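Flivstead stationery store visit, 8/23/20

Panganiban is budgeting for one pick-and-place cell at its Flivstead store. Danilo Lagman and I went in to look at the pen shelf before requesting quotes. The Elorine arm is listed with a reach of 39 inches. Killico offers a smaller unit that runs on 220 volts, and the store would need new wiring for it.

Pens are bundled and set into display stands by hand.

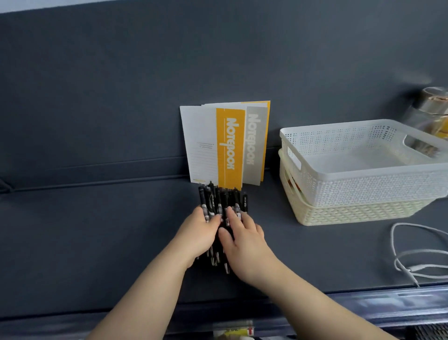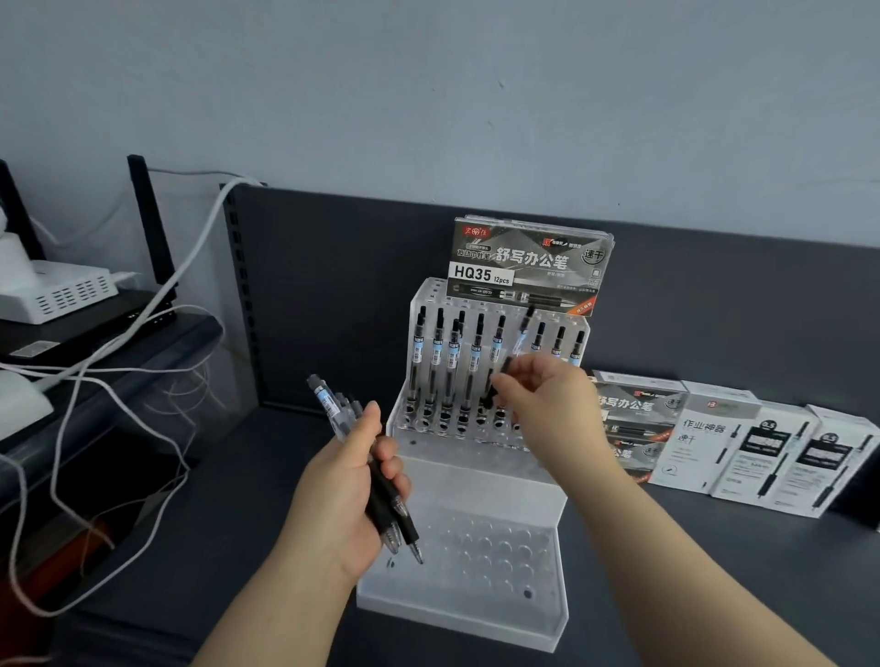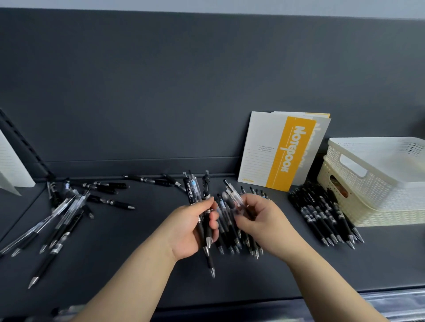

Budget items

Grippers: price two types, one for single barrels and one for bundles. Clips and overlapping barrels need a trial before any order.

Fixtures: the holes in the acrylic stand set the placement tolerance. Ask both vendors to quote against a sample stand.

Installation: nearly 11 weeks from Killico. Elorine has not answered. Decision due in March.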